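Bookmarks not syncing after the update

tadley_town
Since the July update my bookmarks folder on the laptop doesn't match the one on the desktop. Same account, same browser (Skikia), both signed in. I have close to 2,000 bookmarks and the laptop is missing everything I saved in the last 3 weeks. Anyone else?

noemi_mbeki
Check whether the laptop has two profiles. Mine made a second one during the update and opened it by default.

ambrose7
I'd skip the profile stuff. Sign out, clear the sync data, sign back in. Worked for me on Tuesday.
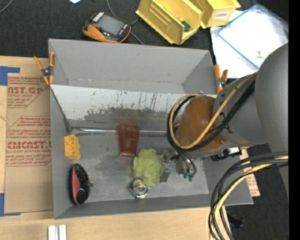 Gray bin on the table, with the orange clamps on it

noemi_mbeki
I wouldn't clear anything until you export a copy. If the laptop uploads first, you can end up with the old list on both machines.

ambrose7
It merges, it doesn't overwrite. I've done it 2 times and lost nothing.

noemi_mbeki
It merged for you. I got duplicates of every folder and had to sort them by hand. Exporting to a file takes a minute.

LBegay
Do you have the Plondora extension installed? It keeps its own bookmark list and turns off the built-in sync - the switch is under Settings, Advanced.

tadley_town
I do have Plondora, but only on the laptop. The switch was off. I exported first, then turned it on, and the missing ones are coming in now. Folder order is still wrong.

LBegay
Order is stored separately. Sort by name on one machine and restart the other.

ambrose7
Still think a clean sign-in would have been quicker.

Contact the moderators | Copyright Skikia Users Board | Back to top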